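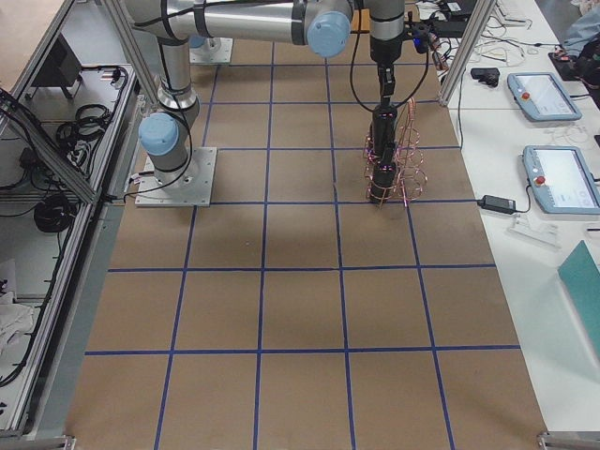

# Chapter 2: Showing the Arm What to Do

In Chapter 1 you moved the arm by typing joint angles. Few people work that way for long. It is quicker to show the arm a task and let the controller record it. Two ways of doing this are covered here.

**Hand guiding.** You release the joints from the teach pendant, take hold of the wrist, and move it through the task. The controller stores the joint angles as you go.

**Remote control.** You stand back and steer the arm with a second device – a joystick, a handheld tracker, or a smaller copy of the arm. Your hands stay out of the workspace, so the cameras get a clear view of the gripper.

A tape grid on the work surface helps with both. It lets you name a starting point and return to it. Thin, springy parts such as wire coils need this more than solid blocks do, as they rarely sit the same way twice.

The exercises use the Mestcombe set, 272 demonstrations recorded by Uzma Zaidi and Pao-chu Tam one July. Section 2.3 explains which of them were thrown out and why.

Before you start, you should be able to:

- find the emergency stop on the pendant without looking
- open and close the gripper at low speed
- save a recording and play it back

## 2.1 Hand Guiding

Begin with the gripper empty and the arm well above the surface.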